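How to test if a machine can tidy your shelves

Updated 24 Oct 2023 by Florencio Aranda

Many readers write to me with the same question: can I buy a robot which puts my things back in their place? My short answer is still no, at least for a normal home. The longer answer depends on the shelf, the objects and how much patience you have. In this guide I explain the small test I use, so you can repeat it and judge the promises of the sellers by yourself.

What you need

A shelf with open compartments, a few objects you would not cry for, a notebook and a clock. If you have access to hand-held grippers, take a pair. They let a person do the chore with the same two fingers a robot would have, and you learn very quickly which part is hard for the fingers and which part is hard for the computer.

Step 1. Choose the chore and write it in one sentence

"Tidy the shelf" is too wide. Write "stand the picture frame in the left compartment, facing out". In the Dratadau trial we lost a full morning because two people understood the word "tidy" in different ways.

Step 2. Do it with your bare hands

Do the chore 10 times and write the time of each one. Do not hurry. You want your usual speed at home.

Step 3. Do it with grippers

Now repeat with only two fingers on each side. Thin flat things are the worst, because you must tilt them before you can get hold of them. Picture frames are a good object for the test — flat, a bit slippery, and they have a front and a back. Books with a hard cover are similar. Open compartments add one more problem, as the body of the gripper is wider than your hand and wants the same space as the object.

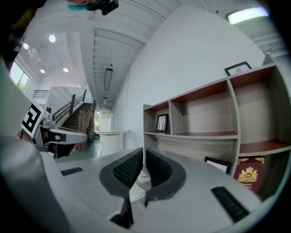
Step 4. Let the machine try

Use the same shelf and the same objects. Start each attempt from the same position, and do not help. A frame which stands but faces the wall is a failure, even if the seller smiles.

In my last round, the Clultier arm placed the frame correctly in 7 of 39 attempts. With grippers in my own hands I missed only once. So the fingers are good enough for this chore, I think. What is missing is the judgment of where to push and when to stop.

Step 5. Compare the cost

Count also the time you spend preparing the room and picking up what has fallen. The Flestetti kit was cheaper than the others, but I needed over 10 minutes to set it up before every session — for a job I finish by hand in less than one.

If your results are very different from mine, check first the lighting and the depth of your compartments. Gough shelves, for example, are quite deep, and on them I had to begin the whole test again with a longer arm.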